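Home | News | What's On | Groups | Notices | Contact

Odd socks wanted (and tights, and stockings) as Pant sorting table gets going again

If you've got a drawer at home that won't shut, I may have the cure. The textile table at the Pant community rooms is back for January, and I went along to see how it's getting on. I meant to stay ten minutes and was there till gone half past three, with a lapful of hosiery and a cold cup of tea.

For anyone who missed it last year, the idea is very simple. You bring in clean socks, tights and stockings, the single ones as well as the pairs, and they get sorted, matched where they can be and passed on. Wearable pairs go to the clothes rail at Reltley. Laddered tights and lonely stockings go off to be used as stuffing, and the gardeners at Ollodden take a bagful every spring for tying up their beans (nothing better, they tell me, it doesn't cut into the stems).

Urmila Sandhu has been running it since the old hall closed. She told me 502 pairs went out last year, which I made her repeat. "And that's only what matched," she said. "You should see what didn't."

I have seen what didn't! There's a cupboard full of it. Urmila is trying to get through that lot before the new donations pile up, and she'd love some help on it, even if you can only spare an hour after lunch.

The sorting itself is oddly soothing. Everything goes through a wicker basket on the table, stockings mostly on the day I came, and you take one out, straighten it, lay it flat and go hunting for its other half. Beige is the worst. I had no idea there were so many beiges. I held two up to the window quite sure I'd made a match and Kourosh Arabzadeh, sitting across from me, just shook his head. One was a shade pinker, apparently. He was right, too, once I'd got my other glasses on.

Kourosh does the pairing cards as well, the little slips that go round each finished pair with the size on. He cuts them from old cereal boxes and he's running low, so if you've got any boxes flattened by the recycling, bring those along at the same time. He could do with 200 or so to see him through to Easter.

A few things Urmila asked me to pass on. Please wash everything first. Please don't knot pairs together, as it stretches the tops and she has to pick them all undone. Baby socks are very welcome, there's never enough of those. Slippers and shoes are a no, there isn't the room, but Skatora on the high street has a shoe bin just inside the door and will take them during shop hours.

The rooms are open for drop-offs from 10 in the morning, and the sorting starts straight after lunch. The number 26 stops right outside. Come in by the side door, the front one sticks in the wet weather and you'll think we're shut.

I came home with a carrier bag of singles to have a go at in front of the telly, and so far I've found one match and lost one of my own.

Contact the newsletter | © Pant Community News | Back to top

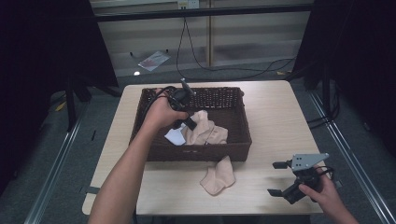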